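Clisis Put Out A Single, Eventually

Sidgate duo Clisis have a new single, Saver, and a video to go with it. It is their first release for two years, a gap that singer Jarlath Hegarty puts down to "having lunch".
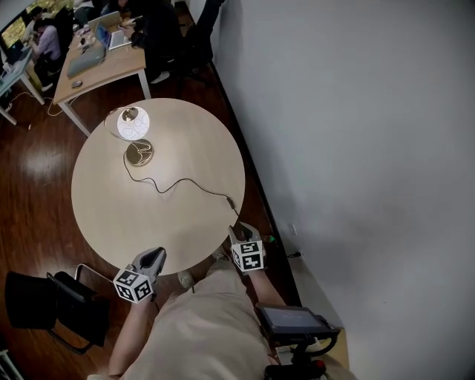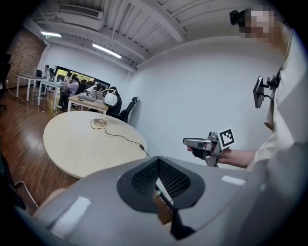
Saver is named after the off-peak rail ticket and lasts three minutes, which by Clisis standards is practically a jingle. Their last single ran to eight and had a bassoon in it. The new one was written in Hegarty's kitchen late at night, and it sounds like it: hushed, a bit cross, and much the same size as a small lamp with a round white shade on a light wood table. Drummer Lorne Gill plays mostly with brushes, having been asked to by next door.

The video was directed by Szabó, who goes by one name and answers few emails. It follows a man who misses his train and then misses another - a plot Gill describes as "basically our career". Hegarty plays the man. Gill plays both trains, off camera.

An album is promised for September. Clisis have promised albums for September before, so fans may prefer to pencil it in. The pair will play two shows in Sidgate first, doors at 7.30pm, with Hegarty expected nearer nine.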